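FOR IMMEDIATE RELEASE

Tenants' group questions Runwood's "paperless savings" claim, asks for the numbers

HJALTESTED, May. The Condedska Office Tenants' Association today called on building manager Runwood to publish the figures behind its claim that a new energy plan will lower bills for every business in the Hjaltested complex. The association has read the plan twice and still can't find the savings.

Runwood announced the plan in a letter sent to tenants last month. The letter says that a switch to a metering service called Gukura will make heating and cooling costs "fairer, greener and lower." It runs to four pages. The word "lower" shows up on each of them, and a dollar amount doesn't show up on any.

"We like lower bills as much as the next tenant," the association said in a statement. "We would also like to see one. So far we have been sent a letter with a leaf on it."

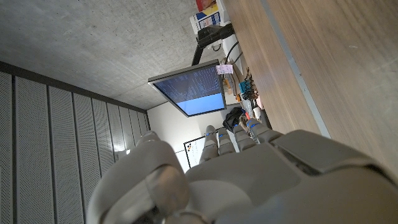
Under the current lease terms, heating and cooling are split by floor area. A business with twice the space pays twice the share. Under the Gukura plan, each unit would get its own meter and be billed for what it uses, plus a monthly service fee. The letter doesn't state the fee. It says the fee will be "modest and reviewed from time to time." Tenants who asked the leasing office what that meant were told that the details would follow.

The association represents 36 businesses in the complex, most of them small. Many moved in when rents were low and have stayed through two changes of management. Members say they have heard promises of this kind before. An earlier lighting upgrade was also sold as a way to save money, and the cost of the upgrade was then added to the shared maintenance charge, where it remains.

Runwood has pointed to a trial of the meters at another of its properties, where it says energy use fell by 21 percent. The association has asked for the trial report and has not received it. It wants to know which months were measured, whether the building was full at the time, and what the same tenants paid before and after. A drop measured from a cold winter to a mild spring would tell tenants very little. Energy use is also a different thing from a bill, and the letter moves between the two as if they were the same.
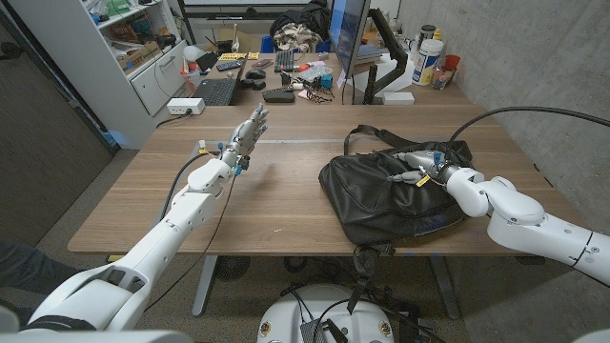 There is the matter of the shared areas as well. Hallways, stairs, restrooms and the loading area would still be heated and lit, and someone would still have to pay for that. The letter gives this one sentence, which says that common costs will be "allocated appropriately." Several members have asked whether that means floor area, metered use or something else. They have been given different answers by phone and by email.

Older units are a particular worry. Some on the north side have single-pane windows and doors that don't close tightly. The people working in them can't fix that under the lease, which leaves windows, outer doors and insulation to the building owner. Metering those units separately would move the cost of a drafty building onto whoever happens to rent the draftiest part of it. The association has asked Runwood to repair the windows first and measure second. Runwood's reply thanked members for their engagement.

The association is not against meters. Several of its members would probably come out ahead, and a few have said so at meetings. What it objects to is being asked to sign a lease change before the price is known. Consent forms were attached to the letter, with a request that they be returned by Friday. The association is advising members not to sign until the questions below have been answered in writing.

What is the monthly service fee, and how much can it rise in a year?

Who pays for installing the meters, and over what period?

How will shared areas be billed?

Can tenants see the full trial report, including the months covered?

What happens to a business that does not sign?

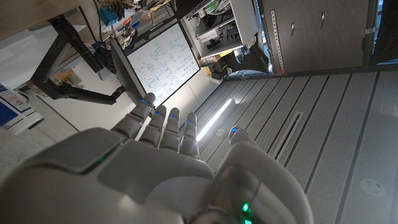
One of the work areas, with a whiteboard on the wall.

The association has offered to meet with Runwood at any time during business hours and to share the results with all tenants, whatever they show. If the savings are real, it says, they should be easy to put in a table.

About the Condedska Office Tenants' Association
The association is a member-run group of businesses renting space in the Hjaltested complex. It deals with leases, maintenance and shared charges. Membership is open to any current tenant, including those on short-term agreements.

Media inquiries may be sent to the association's office at Hjaltested. Copies of the tenant letter and the association's written questions are available on request.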